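Naltovthorpe community workshop
Walkthrough checklist, ground floor and store
28 May 2018
Walked by: Hanne Hjaltested, with Oddur Holst for the electrical bits
Copy to: Snædís Mogensen, A-yeong Noh

Key: OK / FIX / WATCH. Comments after the dash.

1. ENTRANCE AND WAYS OUT

1.1 Front door opens fully from inside without key - OK
1.2 Back door, same - FIX. Opens but drags on the sill. Needs a shoulder. Svend to plane it, he has the plane.
1.3 Exit signs lit - OK front, FIX back. Tube gone.
1.4 Corridor clear - FIX. Two bikes and the Kragh delivery still on the pallet. Bikes moved while we were there. Pallet wasn't.
1.5 Assembly point sign readable from door - WATCH. Hedge. Again.

2. FIRE

2.1 Extinguishers on hooks, pin in, needle in green - OK except the one by the kiln, needle just under. Swap with the service company, don't wait for September.
2.2 Fire blanket, kitchen - OK
2.3 Smoke heads tested - OK, all sounded. The store one is faint with the door shut, Oddur could barely hear it from the bench. WATCH.
2.4 Rag bin, metal, lid shuts - FIX. Lid shuts, but there was paper towel in with the oily rags. Please empty nightly, not when its full.
2.5 Solvent cabinet locked - OK. Key in the key safe where it should be, first time this year.

3. ELECTRICAL

3.1 Portable items with current tag - FIX. Heat gun no. 139 out of date, taken off the shelf. Glue pot has no tag at all.
3.2 Leads, visual - one nick on the long orange one, cut up and binned.
3.3 Breaker test button - OK (Oddur)
3.4 Panel door closes, nothing stored in front - FIX. Paint cans. Moved.
3.5 Extension reels unwound before use - can't check on a quiet day. Reminder sign still up.

4. MACHINES

4.1 Band saw guard - OK
4.2 Pillar drill guard - WATCH. Cracked at the corner, still does the job. Replacement asked for from Somley, no price back yet.
4.3 Stop buttons - OK, all 4 pressed and reset
4.4 Dust extraction - FIX. Filter bag past it. Weak pull at the sander.
4.5 Push sticks at the saw - FIX. One, chewed. Make more, there is plenty of scrap.

5. SMALL PARTS AND SHARPS

5.1 Blades in a closed tin, not loose in drawers - FIX. Found three loose in the second drawer down. This is the one I keep writing. Snædís has a cut thumb to show for it from last time.
5.2 Used blades in the sharps tub - OK, tub under half
5.3 Divided boxes for screws, bits, fuses - empty and wipe before relabeling. Lids checked for cracks at the hinge side.
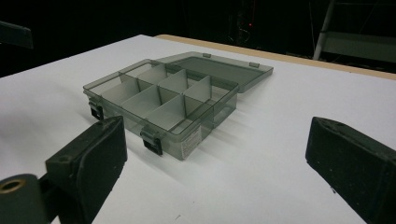

Item 5.3: divided box, lid open, eight compartments

5.4 Label on every box that's in use - FIX. Soltetti stock all labeled, rest is guesswork. A-yeong doing labels, please give her the list of what goes where and not a verbal one.
5.5 Nothing heavy over head height - FIX. Tin of wood screws on the top shelf, whole tin, no lip on the shelf. Down to the bottom now. Leave it ther.
5.6 Glass jars - no more glass jars. We said this.

6. FLOOR, STEPS, LADDERS

6.1 Mats flat - FIX, curling at the sink end
6.2 Step edges painted - OK
6.3 Ladder feet and locks - OK on the tall one. Short one has a foot missing, tagged do not use, someone has hung a coat over the tag.
6.4 Spill kit - WATCH. Granules low. Order no. 492 covers a refill, chase it.

7. FIRST AID AND HYGIENE

7.1 Kit sealed and in date - FIX. Eyewash expired, plasters down to the tiny ones.
7.2 Accident book present, pen attached - OK, pen not attached, pen present
7.3 Eye protection clean - FIX. Scratched pairs go in the bin, not back in the rack.
7.4 Ear defenders - OK
7.5 Hot water at the sink - OK
7.6 First aider list current - FIX. Still shows the old number for Svend Mogensen. 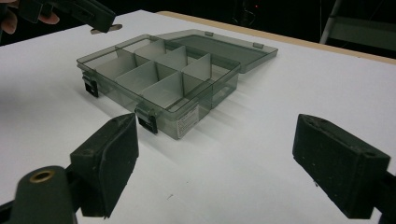 Do mixed leftover screws have to be sorted before the next walkthrough?
Only the ones you want to keep. Anything not sorted and labeled by September goes to scrap metal.

8. MONEY AND WHO DOES WHAT

Filter bag - Oddur, up to 80 without asking, over that ring me
Back door - Svend
Eyewash and plasters - Snædís, this week please
Labels - A-yeong
Exit tube, back - Oddur
Glue pot tag - Oddur, with the heat gun
Push sticks, mats, spill granules - me
Pallet - whoever signed for it

Not looked at this time: upstairs, yard, the outside light. Upstairs was locked and I'd left that key at home.

Signed H. Hjaltested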